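How a Team Plans What to Buy Before a Robot Learns to Fold Clothes

By Agnes Eklund 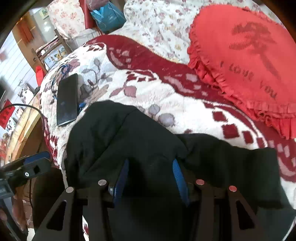
Buying equipment for a robot project starts with a question about the job. What does the machine have to learn? Suppose the job is folding clothes. Cloth is hard for a robot. A box keeps its shape when you pick it up, but a shirt sags, wrinkles and slides. The team needs to record many cloth-handling jobs, done by people, so that a computer program can study them.

A hand-held gripper is one tool for making those recordings. It has two fingers that close on things, like a large pair of tongs. A person holds it and does the job with it. A camera on the tool records what the fingers do. Later, a robot arm with the same kind of fingers can use what was recorded.

Planning the money for this is called budgeting. A budget is a list of what you will buy, what each thing costs, and when you will pay for it. This page follows the budget of a small project called Flolumlow.

Step 1: Write down the need

The Flolumlow team wrote its need in one sentence: "Record people handling clothes in ordinary homes." Each word changes the shopping list. "Ordinary homes" means the tool has to be carried from place to place. It must be light, and it must work on a bed as well as on a table. A large robot arm bolted to the floor would fail this test, so it was left off the first list.

Step 2: List the parts

A gripper is made of smaller pieces, and some wear out before others. The team sorted its list into two groups.

Parts that last: the handle, the frame, the camera, the mounting bracket.

Parts that wear out: finger pads, screws, cables, memory cards.

Finger pads are the soft surfaces that touch the cloth. Ridges on a pad can help it hold on. After a lot of gripping, the ridges get smooth and the cloth starts to slip. Parts you expect to replace are called consumables. Pencils and erasers are consumables in a classroom. The desk is not.

Step 3: Ask for prices

A price offered in writing by a seller is called a quote. The team asked two sellers, Bimholm and Drenier, for quotes on the same gripper kit.

Bimholm: 1646 dollars for one kit. Spare pads not included.
Drenier: 1853 dollars for one kit. A year of spare pads included.

Bimholm looks cheaper. The difference is 207 dollars. But the team needed spare pads for the year, and Bimholm sold those for 20 dollars a pair. The team expected to use 12 pairs. Twelve times 20 is 240 dollars. Add that to 1646 and the Bimholm kit costs 1886 dollars for the year, 33 dollars more than the Drenier kit.

The full amount you pay to buy something and keep it working is called the total cost of ownership. Bicycles, printers and fish tanks have one too.

Step 4: Keep some money back

The team set aside 500 dollars that was not assigned to any part. This is called a contingency. It pays for things that break or get lost, and for things left off the list by mistake. In Flolumlow's case the first thing it paid for was a padded carrying case.

A contingency should have a rule. Flolumlow's rule was that two people had to agree before any of it was spent.

Step 5: Check the delivery time

Sellers do not always have the equipment on a shelf. The wait between ordering and receiving is called the lead time. Drenier gave a lead time of six weeks. The team wanted to begin recording in March, so the order had to go out in January.

The team also wrote down what could be done during the wait. Asking families for permission to record in their homes was at the top. Permission costs no money, but it takes time, and time belongs in the plan.

Step 6: Try one before buying more

The town of Sandberg was chosen for the first recordings. The team bought one kit and planned to use it there for a month before ordering a second. A small first test is called a pilot. During a pilot, you write down every problem: a screw that comes loose, a cable that is too short, a handle that makes your wrist tired.

Try it yourself

Choose a piece of equipment your class or club would like to have. On a sheet of paper, make five columns: part, price, how long it lasts, cost of replacing it, lead time. Fill in one row for each part. Then add up the cost for one year and choose an amount for your contingency.

Words to know

Budget: a plan for spending money.
Consumable: a part that gets used up or worn out.
Quote: a price offered in writing.
Total cost of ownership: the price of buying a thing plus the cost of keeping it working.
Contingency: money kept back for surprises.
Lead time: the wait between ordering and receiving.
Pilot: a small first test.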